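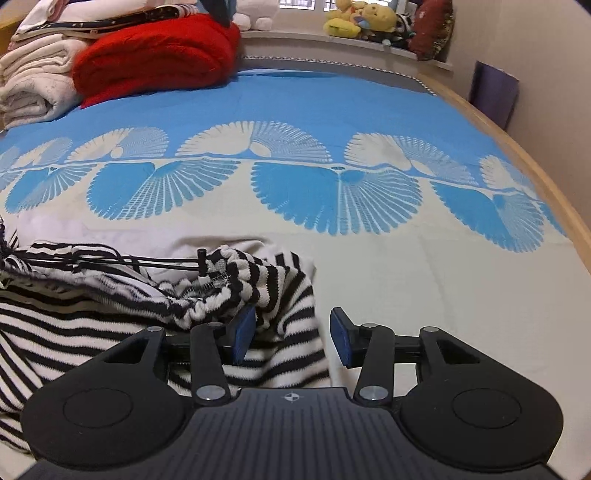 Setsuko Hirano wants the town's laundrette to stay open, and she told a public meeting in Plellham that she would pay more per wash if that was what it took. She said the nearest other machines big enough for a double quilt were in Cernmont, two buses away.

The laundrette on Takagi Street is due to close in April, when its lease runs out. The building's owner, Nernutar, has told the present tenant that the rent will go up at renewal. The firm plans to split the ground floor into two smaller shops.

A petition against the closure has gathered more than 1000 names. It was handed to the town council on 19th December, along with 110 letters from customers.

Thảo Cù, who has run the business for nine years, said the new rent would leave her with nothing once the gas and water were paid. Winter is her busiest time, as people bring in blankets and heavy bedding that will not fit in a machine at home. A large wash takes 50 minutes and the dryers are charged separately.

Several people at the meeting asked whether the council could take on the lease itself. Councillor Takumi Aoki said there was no money set aside for that this year, but officers would look at a grant of up to 500 pounds a month for a fixed period. He would not say how long the period might be.

Fumiko Onishi asked for the evening opening hours to be kept under any new arrangement. She works shifts at the hospital and said she could not get there before six.

Nernutar said in a short statement that it was willing to talk to the tenant and that no building work had been booked. Planning permission for the split was granted last year.

The council will discuss the grant at its next full meeting. The laundrette is keeping its usual hours until then, apart from the bank holidays.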